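木のテーブルの手入れ:ニスの面を長くきれいに使うために

私たちの部屋では、木のテーブルを毎日使います。仕事もしますし、お茶も飲みます。12月は空気が乾いて、ほこりが目立ちますので、手入れの方法をまとめました。

ふだんの掃除
1. 上の物を全部、別の場所に移します。引きずらないで、持ち上げてください。
2. やわらかい布で、木目の方向にそってほこりを取ります。
3. 布をぬるま湯でぬらして、かたくしぼって、もう一度ふきます。
4. すぐに乾いた布でふきます。

木目が曲がっている板は、方向がわかりにくいです。そのときは、長い線をひとつ選んで、それについて手を動かすとよいです。

輪のしみができたとき
熱いカップの白い輪は、まず一晩待ちます。薄い輪なら消えることもあります。残ったら、家具用のワックスを少しだけ布につけて、最長10分、力を入れないでみがきます。紙やすりは、2000番の細かいものでも、つやがなくなりますので、私はすすめません。ヴィアンさんは一度これをして、あとで板の全部を塗り直しました。

小物の置き方
マウスパッドの下は忘れやすい所です。長い間動かさないと、まわりと色の差が出ます。月に3回くらい、少し場所を変えてください。裏がゴムのものは、ニスにくっつくことがあります。

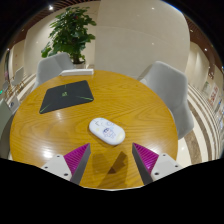
ドラムリー共同工房 木工・家具手入れ班

つやのあるテーブルは、天井の明かりが白く映ります。ふき残しをさがすときは、この反射が役に立ちます。頭を低くして、光った所を横から見ると、指のあとや布のすじがよく見えます。丸いテーブルでしたら、まわりを歩きながら見てください。

小さい物は、置く前に底をふきます。砂が一つぶあるだけで、細い傷がつきます。

ワックスは入口の棚の缶を使ってください。なくなりそうなときは、ノブシェさんに伝えてください。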